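Reading Notes, Unit 4: Evaluating a Two-Arm Disassembly Cell
Course staff, Automation for Small Shops
November

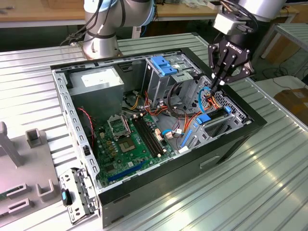
The Brultville students who read these notes last term asked why a whole unit goes to one product, and said they would rather have compared three. The answer is that one quote read closely teaches more about buying than three brochures skimmed. The comparison comes in Unit 5.

The product is the Trisum cell, sold by Movanari as a package for electronics refurbishing and recycling shops. The trial work in this unit is on desktop computers. Read these notes before the lab, and bring the quote sheet with you.

1. What is on offer

The package has two collaborative arms, a gripper for each arm, a metal worktable, a fixture plate, the control software, and two days of setup by the vendor. Cameras are priced separately. So are spare fingertips, which wear out and should be in any honest budget.

Movanari offers the cell for purchase or for monthly rental. The rental price is 2,000 dollars a month with a minimum term of 6 months. Service calls during the rental are included, but travel is billed. The purchase price depends on the arm model, and the vendor gives it only on request.

2. Why two arms

A single arm can remove a part that is held down by one or two fasteners and has nothing attached to it. Very few parts in a desktop case are like that. A drive sits in a cage, has a power lead and a data cable, and may be held by a plastic bracket that has to be pressed while the drive slides. One hand holds, the other pulls. People do this without thinking about it, and a job plan written by a person often leaves the holding step out.

When you write a job plan for this cell, write a line for each arm at every step, even if the line says "wait." Plans with blank lines are where collisions come from. Two arms sharing the space over one case can get in each other's way, and the software checks only the moves it has been told about.

3. Cables

Cables are the hard part of this job. A board or a bracket is rigid and will be where the fixture puts it. A cable is not. Two cases of the same model can have the same wires lying in different places, and moving one lead shifts the ones next to it.

Things to look for when a vendor shows you cable work:

- Does the gripper take the connector or the wire? Pulling on the wire can damage it, and the part loses resale value.
- Was the cable placed by hand before the demonstration began?
- What does the cell do when the grip is missed? Does it try again, stop, or go on to the next step as if the part were free?
- How is a locking clip released?

A two-finger gripper is a reasonable choice for this work. It is narrow enough to reach between a drive bay and the case wall, and the fingertips can be changed. It is weak at anything that needs a squeeze and a pull in two directions at once — locking power connectors are the usual case. Ask to see one of those removed, and ask to see it more than once.

4. Fixtures

The fixture plate is easy to overlook on the quote. It gives tools and removed parts a known position, which lets the arms find them again without a search. The standard plate comes with slots and holders for common sizes. Custom holders are made by Pavlović, a separate supplier, and are ordered through Movanari.

The case itself also has to stay put. A case on its side is fairly stable, but pulling a tight connector can slide or tip it. Ask how the case is held and how long it takes to change from one case size to another. A shop that handles mixed stock may change over many times in a shift, and that time never shows up in a cycle-time figure.

5. Reading the vendor's trial sheet

The trial sheet in your packet gives an average of 169 seconds to disconnect and remove one drive. Before you use that number, find out what it covers. The sheet starts the clock with the case already open and fixed in place. It stops when the drive leaves the case. Opening the side panel, loading, unloading and sorting are all outside it.

The sheet also leaves out failed attempts. Write to the vendor and ask for the number of tries, the number of clean removals, and the number of times a person had to step in. If they will not give these, say so in your report.

6. Worked cost problem

A shop takes in around 2,000 desktops a year and wants only the drives, memory and power supplies. Work through the following on your own paper.

Start with rental for the minimum term. Add travel for one service call, using the rate on the quote sheet, and one set of spare fingertips. Then estimate how many cases the cell could finish in that term with one operator nearby. Use the trial sheet time for the drive only. For the other parts you will need your own estimates, and you should write down where they came from.

Divide to get a cost per case. Then do it again with the cell stopped for one hour of every shift. Most students find the second figure more useful — keep both in the report.

7. Safety

Collaborative arms are built to work near people, but the rating applies to the arm. It does not cover a sharp bracket held in the gripper or the cut edge of a sheet metal case. The whole job needs its own risk assessment. Power supplies should be unplugged and left to stand before the case reaches the table, and they are never opened in this course.

For the lab: closed shoes, sleeves above the elbow, no lanyards. Gloves are at the sink. Stay behind the floor line while either arm has power.

8. To hand in

One page on the quote, one page on the trial sheet, and the cost table. State whether you would rent, buy or wait. Any of the three can get full marks if the figures support it.

Related items
Unit 3: Grippers and Fingertips
Unit 5: Comparing Three Quotes
Lab Sheet: Job Plans for Two Arms
Quote Sheet, Trisum Cell
Glossary of Vendor Terms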